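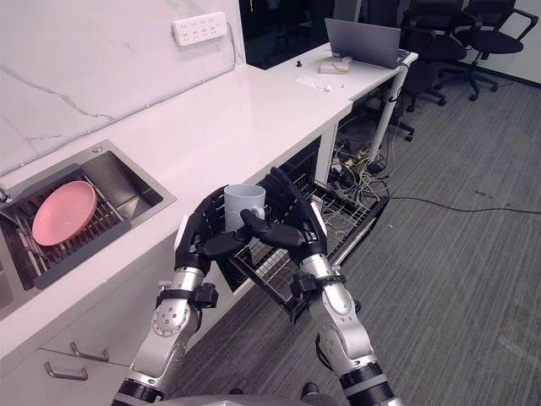

*Casimiro Olmedo*

I have spent most of December thinking about mugs. My mother rang the other evening to ask how the new job was going, and I heard myself telling her, at some length, about the difficulty of getting a mug into a dishwasher rack when you have to do it through somebody else's hands. She was very kind about it (she has a dishwasher, and opinions).

So, for her and for the three friends who still read this page, a bit about what I do all day at Jarkenwood. We are teaching a robot to clear up a kitchen. The way you do that, at least the way we do it, is to do the job yourself over and over, steering the robot's arms with your own, while everything it sees and every bend of its fingers is saved. Each go is called an episode. When there are enough of them the learning system, which we call Bako, gets to chew on the lot and have a try by itself.

We have 3,575 episodes so far, and the mug is in more of them than I care to think about. I like the two-handed hold best, one hand curled round the left side and the other over the handle side, both of them meeting above the rack. You would probably do it with one hand and a phone tucked under your chin! But two hands means Bako gets to learn how the arms share a thing between them, and that turns out to be useful all over the place, with big pans especially.

What surprised me is how much your own manners get into it. I hover. I always have, I'm the same with parking. When we looked back over my first 200 episodes there was a little pause in nearly every one, just over the rack, where I was making up my mind, and sure enough the first version of Bako stopped there too, mug in the air, thinking about nothing at all. We threw out 77 of mine and I did them again, faster. I was a bit hurt, I admit, and then I had a biscuit and got over it.

The other thing is to keep changing what's about. A plate in the sink one time, no plate the next, the rack pulled out a little further, the mug turned the other way. If everything stays put, the system learns the kitchen by heart and falls to bits the moment you shift a spoon.

Next month we start on bowls, which stack, and I'm told stacking is a whole other kind of misery. Mum wants to know if it can do cutlery. I've said I'll ask.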